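The Button in Your Pocket

Rillmont is getting a panic button for domestic violence victims. The county wants to be first. It should want to know whether the thing works.

The launch was held on a Monday morning in the lobby of the Rillmont county building, with pastries. A row of officials stood behind a table, and on the table was a gray plastic fob that could have opened a garage. Press it twice and it sends your location to a monitoring center, starts recording sound and, if the operator hears something bad enough, brings a patrol car. The company behind it is called Clamen. The county has agreed to buy 560 of the fobs and hand them out to people with active protective orders.

I asked how many lives a fob like that had saved so far. I was told the company was "very encouraged by the pilot."

I have now read the pilot. It ran for six months in two towns and enrolled 200 people, nearly all of them women. At the end, a survey asked whether they felt safer. Most of those who answered said yes, and I believe them. But fewer than half answered, and the report has nothing to say about the rest. Some may have moved. Some may have gone back. At least a few, according to an advocate who worked on enrollment and asked me not to use her name, had been told by a partner to get rid of the thing, and did.

The report also leaves out response times. Clamen's brochure gives one: the seconds between the press and the moment an operator picks up. It's a good number. It is also the wrong one, and anyone who has ever waited on a deputy at the far end of Rillmont County at two in the morning knows it. The operator can pick up as fast as she likes. She still has to call the same dispatch desk that everybody else calls, and the desk still has the same cars.

When I put that to the sheriff's office, a spokesman said alerts from the fob would be "prioritized." Over what? He said he would get back to me, and in March he did, with a one-line email saying the policy was being drafted.

None of this would bother me much if the money came from nowhere. It comes from the victim services fund, and that same fund pays for hotel nights, lock changes and the two court advocates who sit with people through hearings. One of those jobs is now listed as vacant "pending budget review." The county says the two things are unrelated. Maybe so. I've covered enough budgets to be suspicious when a position goes into review the same quarter a contract comes out of it.

The sales pitch leans hard on being discreet. Clamen's rival, Gevent, makes a version that looks like lipstick, and tried to sell it to the county last year. A woman who lived for nine years with a man who went through her purse every evening laughed when I showed her the brochure. He knew how many pens I had, she said. She thought a fob she hadn't had last week would have bought her a beating before it ever bought her a patrol car.

Then there is the recording. Sound from the fob is kept for 600 days on Clamen's servers. Prosecutors like the idea, and it's easy to see why: these cases fall apart when the witness stops talking, and a recording doesn't. But defense lawyers can ask for recordings too. Two of them told me they plan to, and one said the first thing she would listen for is the client's wife raising her voice. Family court is another matter again. A parent who presses the button with children in the house has made a record that the children were in the house. The consent form runs to eleven pages, and custody doesn't come up on any of them.

To be fair to the fob, there are people it would suit. The ex who no longer lives in the home, who follows her to work or sits in a truck across from the school – for that kind of danger, something small and quick makes sense. Several women in the pilot were in exactly that spot, and they are the ones quoted in the brochure. I don't doubt a word of what they said.

A shelter on Liao Street, the only one in the county with beds for families, turned people away on most nights this winter. Its director of services gave me her own wish list, and it was not long. More beds. A van that starts. Someone on staff who speaks Spanish after 5 p.m. She isn't against the button. She would like to see it tested against 1,000 dollars in cash handed to the same woman on the same day, and she has a guess about which one would get more people out of the house.

The county board votes on the full contract next month. Two members told me they hadn't read the pilot and would be voting for it.

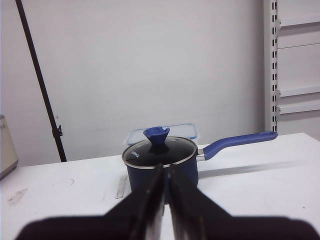 Leaving costs money, and the fund has a line for that as well. It is called household re-establishment, it pays out once, and the form asks applicants to list what they need, item by item, with prices. Caseworkers say that page takes longer than any other, partly because people are embarrassed to ask. They write down a bed and stop. Then, a week into the new apartment, they call because there's nothing to cook in. A navy saucepan with a glass lid and a blue knob to lift it by isn't much to ask of a county that has found the money for 560 fobs, but the line was cut in the fall, and the contract doesn't restore it. I asked the board's office whether anyone had proposed putting it back. The clerk checked the agenda while I waited and said no.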